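Bollstead Community Sewing and Repair Course
Progress report to the Makokha Fund
Prepared by Ibsa Tekleab, course coordinator

Period covered: from the start of the grant until the end of December

1. What was done

In this period we have held the first two blocks of the course. Each lesson lasts 90 minutes and starts at 6 in the evening. In the application we had written 5 in the evening, but several participants finish work at that hour and asked us to move it. The change did not bring extra cost for the room.

The first block was about hand sewing: buttons, hems and small holes. The second block introduced the machines. We had planned to begin with zips in the second block also, but the group needed more time for threading and for keeping a straight seam, so zips are moved to the third block. I think this was the correct decision, although it makes the spring programme more full.

2. Participants

The course has places for 12 people and all of them are taken. Two persons left after the first block, one for a new job and one for family reasons, and their places were given to people from the waiting list. The new participants missed the hand sewing, therefore our teacher gave them 2 additional lessons before the others arrived.

Many in the group are still learning English. We have made a short word list for the tools and stitches, and it is used more than I expected. Some participants have asked for the same list with small drawings. It will be ready for the third block.

3. Spending

From the materials budget we have spent 472 pounds. The largest part was for thread, needles and 4 pairs of fabric scissors. The scissors were more expensive than in our plan, but the cheaper ones we tried first did not cut well and we returned them. The machine service by Voltitz was paid from the equipment line and is not included in this sum. All receipts are kept in the office and copies can be sent if you wish.

4. Difficulties

The delivery of cotton from Pomik came late, and a part of it was the wrong width. They have agreed to exchange it. Until then we practise on cloth which people bring from home - it works for seams, but is less suitable for the apron pattern.

5. Next period

The third block will cover zips, pockets and simple changes to trousers. We also wish to hold an open repair evening for the neighbourhood, and I will send you the plan for it before we fix a time. We do not ask for any change in the total amount of the grant.
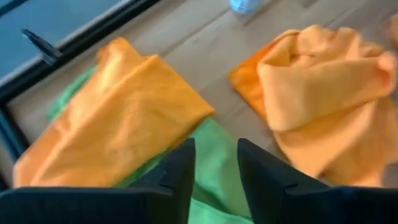
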